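Setting a Pre-Grasp Pose in Dretano for Two Arms

Print this page | E-mail this to a friend

May 3, 2025
By Eliécer Huamán
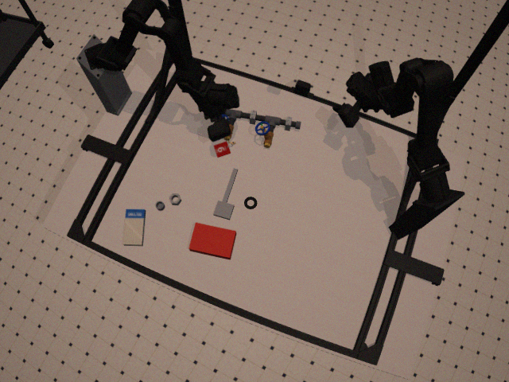

Left arm lowered at the pipe fixture in the simulator, right arm up over the back rail.

OK, so you've got both arms loaded and you want one of them to get close to a valve without the other one wandering into it. I fought with this for a whole evening last September, so let me save you some time!

Start by parking the arm you're not using. In the Dretano planner, open the right arm's group, pick a pose well clear of the loose parts, and hit Lock. Locked arms still count as obstacles (good, you want that).

Now the left arm. Add a target frame at the brass fitting and back it off 46 mm along the gripper's approach axis. Save it as pre_grasp. Then plan with seed 293, so you can compare your path with mine, and set the time limit to 5 seconds.

If the planner fails, check the collision padding first. Mine was way too fat around the handwheels and the solver kept giving up – dropping it to 2 mm fixed it. Don't go to zero, please.

Once you get a path, scrub through it slowly and watch the wrist near the back rail. Happy with it? Export to Multex format and run it at quarter speed.

Next up: closing the gripper.

Contact | Copyright 2025 Eliécer Huamán | Back to top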